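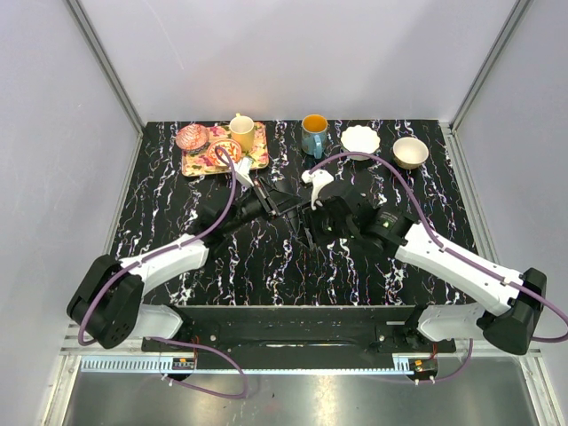 Figure 3. Rectangular floral tray with rounded corners, set on a black marble-patterned tabletop.

3.2 Floral trays in household inventories

Printed trays appear in the Ternia inventories later than plain ones, and they spread unevenly. Of the 807 household lists we read, 217 name at least one tray with a flower pattern. Most come from the lower town, where the Sykora shop sold trays alongside oilcloth and lamp glass. The hill parishes have few, and Bratano has none before the second survey.

The clerks' wording is a problem. "Flowered" may mean painted by hand or printed, and one clerk used it for anything that was not black or brown. We followed Naylor's rule and counted a tray as floral only when the entry also gave a colour or a price. This removed 53 entries, nearly all from Plunard.

Trays were seldom listed with the kitchen goods. They stood in the front room, often next to the clock, and were valued with the linen. Reece Naylor takes this as a sign that they were kept for visitors. We are less sure. Several widows' lists put the tray by the bed, and two of them note that the pattern was worn away in the middle, which points to daily use. Prices are discussed in Section 3.3, together with the entries for cups and plates.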